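Settlement fund vs. brokered money market for idle cash
Cash Management and Short-Term Funds
9 replies, page 1 of 1

tatska_ladder
I hold my ETFs at Rundholm in a taxable account. Dividends land in the default sweep, which pays next to nothing. Balance there is $3573 as of this morning. Options I see are (a) leave it, (b) buy a government money market fund by hand, (c) buy an ultra-short Treasury ETF. I rebalance in October and would need the cash then. State income tax applies. What are people doing?

EsmaeilS
(b). Same-day liquidity if you put the sell order in before the cutoff, no bid/ask spread. Check what share of the fund's income comes from Treasury obligations. My state exempts that portion and yours may too.

janurport_dan
(c) for me. Trades any time the market is open and the expense ratio is lower than the fund Rundholm offers. Spread is a penny on a good day.

EsmaeilS
A penny each way on a share price near $100 is 2 basis points round trip. For a short hold that can cancel the expense ratio difference. Depends how often he moves it.

janurport_dan
He said he rebalances in October. That is one round trip. Over several months the lower expense ratio comes out ahead.

H. Rautiainen
You are both leaving out settlement. ETF sales settle the next business day. Most brokers let you buy another ETF against unsettled proceeds in a cash account, but if you then sell the new position before the first sale settles, you have a good faith violation. With one rebalance a year it won't come up. With weekly trades it will.

tatska_ladder
One rebalance, possibly two. No margin. Does Rundholm have a minimum on the money market fund? The fund page and the fee schedule don't agree.

D_Vasic
The fee schedule is out of date. Initial minimum is $2000 in taxable accounts, nothing for additional purchases. I bought in last spring and the order ticket showed the same number. One thing to watch: if you redeem to below the minimum they can close the position and move it back to sweep. They send a notice and you get 30 days.

janurport_dan
So he clears the minimum but not by a lot. Another point for the ETF, where the minimum is one share.

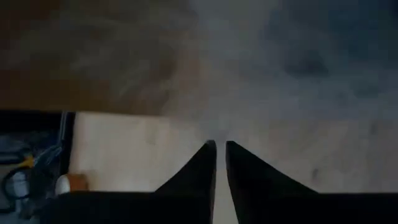 Attachment 1, posted by janurport_dan. Gripper over the bench.

EsmaeilS
I don't agree that it's a point for the ETF. He is adding dividends to the balance until October, so it goes up. The closure rule only matters after the rebalance, when he wants the cash out anyway. What I would compare is after-tax yield, net of expenses, using the 7-day SEC yield for the fund and the 30-day for the ETF, and remembering those two are not measured over the same window. If rates moved recently the ETF figure will lag.

tatska_ladder
Ran it with my state rate. Fund comes out slightly behind the ETF before spread and slightly ahead after. On this balance the gap is a couple of dollars a year. Going with the fund, buy order is in for this afternoon.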